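I put lemon in everything in winter. Tea, soup, the rice, a glass of water I forget on the windowsill. My grandmother did it too, and I used to think she was just being fussy!

So when I moved to Pilleck (tiny kitchen, one good window) the first thing I bought was a lemon tree from a nursery called Cloklow. It was 30 dollars and had 2 leaves I'd call healthy.

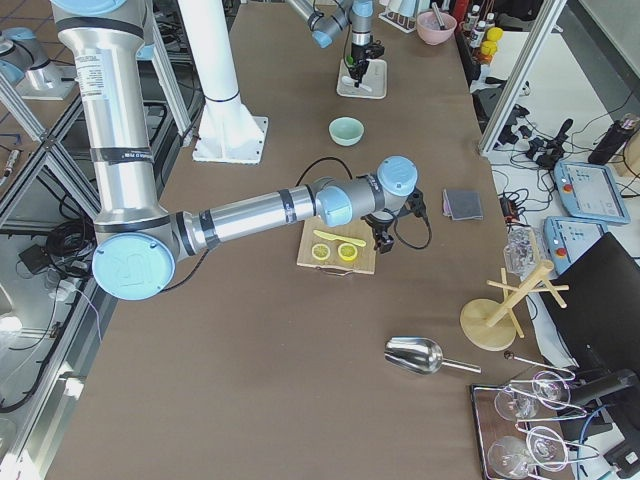
By Dorottya Juhász
February 13, 2021

My neighbor Gyula Kovács told me to stop watering it every day, and oh boy, was he right. I'd been drowning the poor thing. Now I poke a finger in the dirt, and if it's damp I walk away.

It sulked for six weeks anyway. Then one morning there was a bud, and I called my sister at work to tell her (she was in a meeting, she picked up, she was not thrilled).

I won't get fruit this year, I know that. Meanwhile I'm buying lemons by the bag and slicing them thick, rind and all. In March the tree goes out on the balcony for an hour a day, and I'm already nervous about the wind.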